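The arm can have the screwdriver work. I want the odd ones back

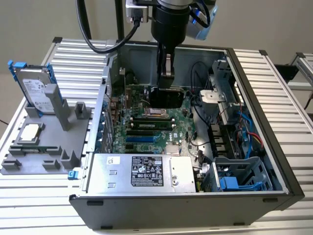 Neelam Bhatia
Bench lead, desktop refurbishment, Sakside
May 23, 2020

I've been taking old office computers to bits for so long that my thumbs know a Dell case better than they know my own kitchen drawers. So when Malhotra, who own our workshop, put an arm on the end bench last August, I had opinions before it was even plugged in. Most of them were rude! Some have softened since, and a couple have got worse.

The good bit first. Pulling memory out of 600 towers is murder on the hands. You do the same pinch and the same wiggle all shift, and by teatime you can't open a jar. I don't miss it. Anyone who tells you there's dignity in unclipping memory sticks has never done a pallet of them (come and try it, I'll lend you my wrist support).

The arm works over a case laid on its side with the panel off, and there's a grey printed holder next to it for the parts: a hard disk standing up in its blue caddy, the processor lying flat, a stick of memory in its own slot. It's a lovely neat thing, that holder. Sarita Bajpai drew the first version on the back of a delivery note, and I'd like that written down somewhere, so I'm writing it down. She got a thank you in the staff email and the same pay as before.

And that's my grumble, really. The people who taught the job to the machine were the people on the bench. The fitters from Plonder stood behind us for weeks asking how we knew a latch was about to snap, or why we'd turned a case round before starting. We told them, because we're polite and because somebody asking about your work is flattering. All of that went in. I think it ought to be worth something when the pay review comes round, and so far it's been worth a tray of pastries.

The other thing is what's left over for us. We used to get a mixture, easy ones and horrors, and the easy ones were where you had a natter and caught your breath. Now the arm gets the easy ones and we get the horrors back to back: bent pins, glued-in drives, cases somebody has kept biscuits in. It's more interesting, I'll give them that, but it's tiring in the head, and the target sheet still reads as if every tower were the same. Ours says 4000 for the quarter. Whoever set that was thinking about the old mixture.

My cousin is at Famoleo, where they brought machines in the same year, and there the bench staff decide what goes to the arm and what stays with a person. It sounds like a small thing and I'd swap the pastries for it tomorrow. If I could send myself one nice clean tower after every third horror, I'd be a much nicer colleague by the end of the day.

So no, I don't want it switched off. I want the targets redone with someone from the bench in the room, and I want Sarita paid for her holder. I've asked for both in writing and the meeting is next week.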